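Category: About This Blog

Frequently Asked Questions

The same questions come up in the comments and by email, so the answers are collected on this page. If yours isn't covered, leave a comment on any recent post.

What is this blog about?

It's a daily diary. I write down what we ate, where we went, who called, what the weather did and what broke. There is no theme beyond that. Some days have a trip in them and some days have a load of laundry and a nap.

Who is "we"?

My husband and me. We are both retired and live in a one-story house at the edge of Garngate. I don't use his name because he asked me not to. Our daughter and her family appear as "the kids," even though she is well past forty.

How long have you been doing this?

Long enough to have 3,960 posts up. I started because I kept a paper diary in spiral notebooks and couldn't read my own handwriting when I went back to look things up. Typing fixed that. The notebooks are in a box in the hall closet and I don't plan to type them in.
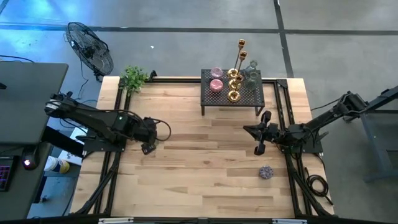

Do you really post every day?

Nearly. I write in the evening after supper, usually at the kitchen table, and post before bed. If I'm sick or we get home late, I do two days together the next morning. When we travel I keep notes on the back of whatever paper is handy and catch up when we get home. The longest gap was in November, when I had the flu and then he had the flu. Those days are covered in one short post that mostly says "soup."

Why are some of the older posts missing?

The blog used to be on Vultidex. When I moved it, 3,065 posts came across in good order and a few didn't come across at all. Some others lost their paragraph breaks and read as one long block. I fix those when I run into them. If you find one, tell me the title and I'll get to it.

Your old links don't work. Can you fix them?

Not all of them. Anything that pointed to the old address is dead. Use the search box and try a word from the title. Searching for "meatloaf" will bring up more than you want.

Can I have the recipe for the chicken and rice?

It's in the post called "Rain Again, Chicken Again." I get asked for this one the most. Use thighs, leave the skin on, and don't lift the lid for the first half hour. I don't measure the onion. If the rice is still hard at the end, add a splash of broth and give it ten more minutes.

Other recipes are scattered through the diary wherever I happened to make them. I have thought about putting them on one page and haven't done it.

What happened with the mattress?

We sent it back. It was too firm for him and it made my hip ache. The store picked it up without any fuss and we went back to the old one for a while. We now have a softer one and both sleep better, apart from nights when one of us has had coffee after supper. I know not to do this and still do it.

Is the cat still around?

Yes. Strebel is fine. She is on thyroid pills now, which she takes in a dab of cream cheese. She sleeps on the dryer when it's running and on my side of the bed when it isn't. She doesn't like visitors and will not come out for them, so please don't be offended if you stop by and never see her.

Did you ever finish the back bedroom?

The painting is done and so are the baseboards. The closet door is still leaning against the wall in the garage. It needs a hinge that the hardware store has been out of twice.
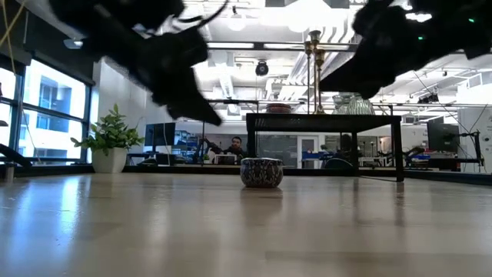 Where is the lake you go to?

We call it the lake, but its name is Skirneo and it's a reservoir. There is a gravel lot, a restroom that is locked in winter and a path that goes most of the way along the east side. We walk to the second bench and back. On a good day we go on to the third. We pack sandwiches because the snack stand keeps its own hours.

Why don't you write about politics or the news?

I read the paper in the morning and by evening I've had enough of it. I also have relatives on all sides who read this.

Can I write a guest post or send you a product to try?

No, thank you. I don't run ads, and I pay for everything I mention. If I say a can opener is good, it's because I bought it and it opened the can.

Why hasn't my comment shown up?

I approve comments by hand, usually once a day. If yours has a link in it, the system may put it in the spam folder, which I check on weekends. I take out anything rude and anything selling something. Everything else goes up, including corrections to my spelling.

Can I get the posts by email?

Yes. Put your address in the box at the bottom of the home page and click the link in the message you get back. If you don't see the message, look in your junk folder. The email goes out early in the morning, so it will be about the day before. To stop getting it, use the link at the end of any of the emails. I won't ask why.

How do I reach you privately?

Use the contact form. I answer most messages within a week, slower around the holidays.

Last updated: September 11, 2026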